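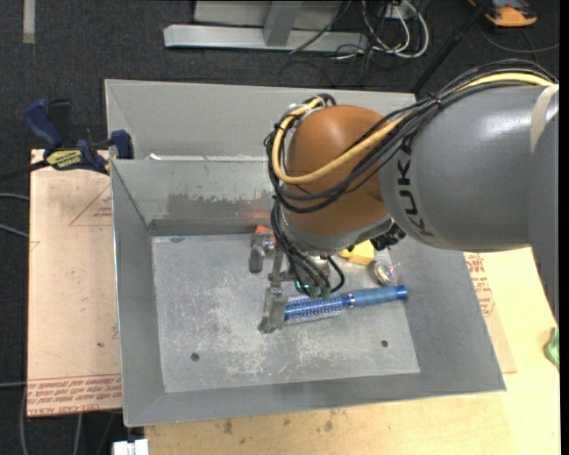 Hairbrush, round, blue. Gripper, two fingers. Bin, scratched.

Last updated: April

I have been put in charge of our bin-picking rules, mostly by being out of the room when it came up. The old document ran to 3,000 words and had been started by someone at Clirkanus who loved the word "shall." I've read it twice now, once for content and once to see whether I'd missed the content.

My version has one page. Most of it is dull and I'm proud of that.

Clamp the bin before you calibrate, and if you bump the bin, calibrate again. Yes, even a little bump. You know which ones count.

Cables get checked with the arm at the far ends of its reach, where they pull. Everybody's cables look wonderful in the home position.

Hands stay out of the bin while the drives are on. Lowri Probert wanted this one first, in bold, and she was right, so on the real sheet it is. The old document got to it in section 2, after a long passage on file naming.

A pick counts when the object leaves the bin and arrives where it was meant to go. Lifting a thing an inch and dropping it is a miss. We had a lively afternoon over this, having logged 626 attempts under the kinder definition. Under the new one, 192 of those turned into misses, and the chart we had sent to Rornstead got quietly taken down.

Write down what was in the bin. Say "round hairbrush," please, because "misc" is no use to whoever has to repeat the run, and bristles and a smooth block are very different days at work for two metal fingers.

I still don't have a good rule for when to swap the objects out. Lowri says every session, I say when we get bored — we'll probably end up with hers.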